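Notebook, February, bottle-to-fridge task

Started at 8:40 with coffee and a plan, which is more than I managed last time. The goal for this block is to get Rafferty up to 600 kept episodes of "take the drink from the desk, put it in the fridge." We came in with 515, so the gap doesn't sound like much until you remember how many I throw out on review!

Quick recap for whoever picks this up after me. An episode starts with the bottle standing on the desk and the arms wherever the operator likes to rest them. I used to insist on one fixed starting pose, and Sorcha talked me out of it (she was right, the policy had gotten weirdly attached to that pose and froze if you started it anywhere else). So now we vary it on purpose: one arm up, both down, a bit closer, a bit farther. Bottle position varies too, and I'd like more episodes with it near the back edge by the wall, where the fingers have less room to come around it.

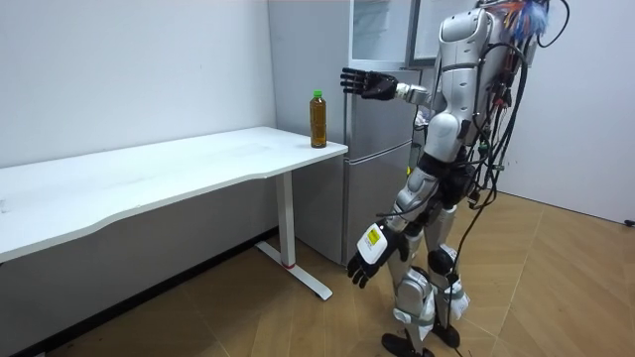 Right hand out and open over by the desk, left arm hanging, tea near the wall.

Darragh drove the first stretch and I did the labels. His reaches are lovely and smooth but he goes so slowly over the desk that the clips come out long, and then the trimming script thinks he's idle and chops the approach in half. I've bumped the idle threshold to 2 seconds in the Preltholm config. Please don't put it back without telling me, I spent most of a morning last time wondering where my approaches went.

Then we swapped and I drove. I'm worse at it, no surprise, but my mistakes are at least varied. I lost 14 episodes on review, nearly all for the same thing: I turn the head toward the fridge too early and the bottle drops out of the head view before the hand gets anywhere near it. If the model can't see the bottle at the moment it has to decide where the fingers go, I don't want it learning from that clip. New rule for me is eyes on the bottle until the grasp is closed, then look up.

What I do want is plenty of clips where the bottle and the open compartment are both in the head view, even if the bottle is only hanging on in a corner. Those seem to be the ones that help it connect the two ends of the job. I went through the Horesitz batch looking for them and there were hardly any, so I've added a "both visible" tag to the review tool and I'm using it on everything from here on. 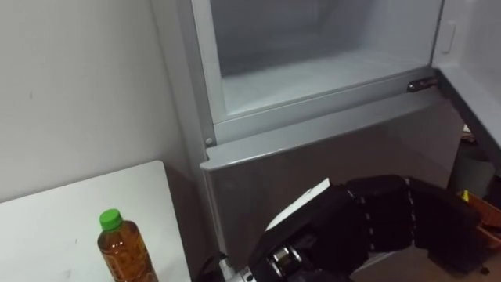
Caoimhe Ó Dubhghaill read this over lunch and wrote underneath: I'd be careful with that tag. If you oversample the clips with both in view, you'll get a policy that stalls the minute the bottle slips out of the corner. Keep them, but weight them the same as the rest for the first run and compare.

Fair enough. I'll train it flat first and then once more with the weighting, same seed, and we can argue over the curves afterward. Still to do: write up the starting pose ranges, send Eamon Keogh the new threshold, and redo the labels on my first handful of clips, where I typed "freezer" and "fridge" as if they were the same word.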